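Jumper season: getting the knitwear out and putting it away again

November is when most of us at Flornano open the blanket box and find the jumpers we packed in spring. The Saxena Road swap shelf took in 37 knitted things last month, and a good many had creases and shoulder bumps that a bit of care in folding would have saved. These notes are for anyone sorting their own drawers before the next swap.

Clear the bed first

A bed is better than a table for this job. You get the full width of a garment down in one go and you don't have to bend much. Pull the cover tight, then lay one piece down at a time and smooth it outwards from the middle with flat hands. Don't tug at the hem.

Stripes are a help. If the bands run straight across, the knit is lying true. If they dip or lean, lift that part and set it down again. Check the seams while you are there, and look along the darker bands for pale threads and fluff, which show up more on black than on anything else.
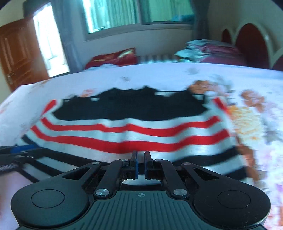
Folding

Turn the garment face down and bring each side in towards the middle. Lay the sleeves straight down the back. Fold up from the hem in two turns, not three, as thick knits spring open if they are rolled too tight. Heavy ones go at the bottom of the drawer. Please don't hang them, even for a week.

Anything with white and red together should be washed cool and on its own the first time. The Pralolura wool wash we keep on the shelf comes in 300 ml bottles and one capful does a jumper. Dry flat on a towel, away from the radiator.

Bringing things to the swap

Knitwear can be left at the Flurodau hall from 2 in the afternoon. Fold it, put it in a paper bag and write the size on the outside. Small holes are fine if you pin a note next to them. Felted jumpers are wanted too, for the cushion table.

The shelf has passed on 722 items so far. Children's sizes go quickest, and we are short of cardigans for adults. Spare buttons can go in the tin by the door.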